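Wedding Stationery and Paper Goods: Notes for Session 4
Choosing the suite, wording it, and getting it in the mail 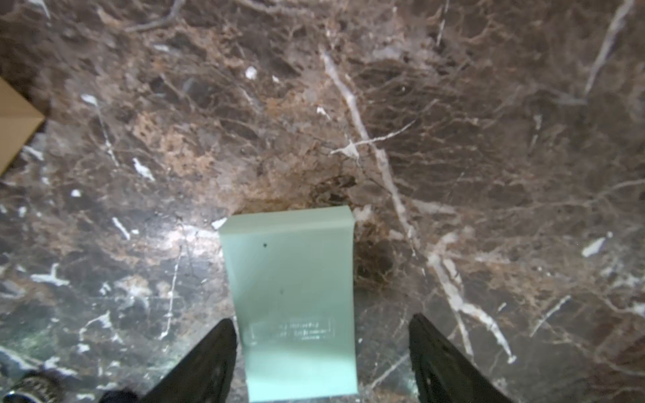

Before we start

Last session we did linens and I talked way too long about napkins, so I'm going to try to keep this one moving (no promises!). You'll want your sample folder and the guest list worksheet. If you missed the worksheet, Karim Metwally has spare copies at the front desk.

What's in a suite

The basic set is an invitation, a reply card with its own envelope, and a details card. Everything else is extra: save the dates, belly bands, vellum wraps, wax seals, liners, menus, programs, place cards, the little tags on the favors. I love all of it, and I've watched couples spend their whole flower budget on it, so please ask for the total paper number at the first meeting and write it down in front of them.

Count households

Go through the list by mailing address before you get a quote. My couple in July came to me wanting 95 invitations for 95 guests, and plenty of those guests lived together. Add extras on top of your household count for lost mail, late additions and the parents who want one to frame. Then add blank envelopes, because your calligrapher will need them. Every calligrapher does, even the really good ones.

Paper and printing

Pass the swatch books around while I talk. Feel the cotton next to the smooth stock and bend a corner.

Flat digital printing is the cheapest and the fastest, and it handles watercolor art and photos well. Letterpress presses the design into the sheet, so it wants thick, soft paper and not too much solid color. Foil is gorgeous on dark paper but fussy with tiny type – anything very thin can fill in or break up. If a couple wants white lettering on a colored envelope, ask the printer whether they run white ink in house or send it out, since sending it out can add days.

Always order a printed proof. Screens lie about color, and greens and dusty pinks are the worst for it. Look at the proof by a window, then again in the evening under ordinary lamps.

The quote exercise

You have two quotes in your packet for the same suite. Zapata comes in at 1084 dollars and Osora at 1227. Work in pairs and read the small lines before you pick a favorite! One of them leaves out envelope printing and charges for each round of changes after the first. The other includes assembly. Write down what you'd tell the couple, in the words you'd really use with them on the phone.

Wording

Hosts go first, then the request line, the names, the date, the time and the place. That's the traditional order and you can loosen it as much as the couple likes. Divorced parents each get their own line. Don't put registry details on the invitation itself; the website is fine for that. And have somebody outside the family read it out loud. Agnes Kinnear once caught a wrong year for me that four of us had signed off on, and I still get a little cold thinking about it.

Mailing

Take one finished, stuffed, sealed invitation to the post office and have it weighed before you buy any stamps. Square envelopes and lumpy wax seals usually cost more to send. Ask about hand canceling while you're there, although not every branch will do it. Number the backs of the reply cards in light pencil to match your list, because at least one guest will forget to write their name.

For next time

Bring one suite you like and one you don't, and be ready to say why. Yi-chun Shih is coming in to show us brush lettering, so wear sleeves you can roll up. Reply card drafts go in the blue tray by the door.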